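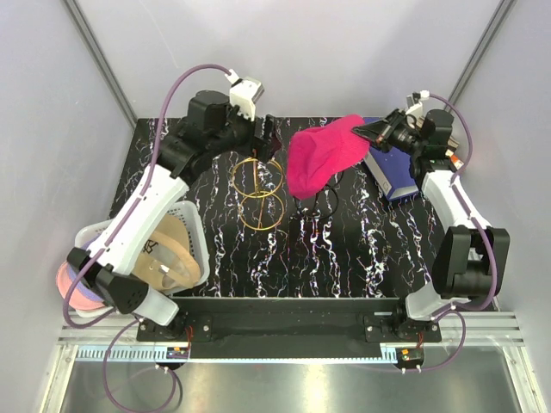

Voltura, the home audio and video installer based in Preddale, announces today, 11th March, that it has joined its business with Bondarchuk, a company known in the region for home theater and acoustic work. Customers of both companies will now have one office to call for design, wiring, installation and later service. The joint design team will also advise on colors and finishes. A black surface with white veins like marble and pale gray walls behind it, as in the picture, is a combination for which speaker covers and wall keypads can be ordered in black or in gray, and the team will bring samples of both to the home.

The new company keeps the name Voltura and has 26 employees. Together the two companies completed 238 home projects last year, from single television rooms to full systems for music, lighting and window shades.

All existing contracts and warranties of Bondarchuk stay valid – customers do not need to sign anything new. Service visits which are already booked will take place as planned. The two showrooms remain open until December, when they will move together to a larger place in Preddale.

With this announcement Voltura also introduces Hasten, a service plan for homes with installed systems. It includes remote support in the evening and one yearly visit to check the equipment and update the software. A visit takes about two hours.

Press contact: Voltura, Communications Office, Preddale

Last updated: 11 March release, first version

Recent news
Hasten service plan: questions and answers
Preparing the wiring before you renovate
Outdoor speakers for small gardens

© Voltura. All rights reserved. | Contact | Back to top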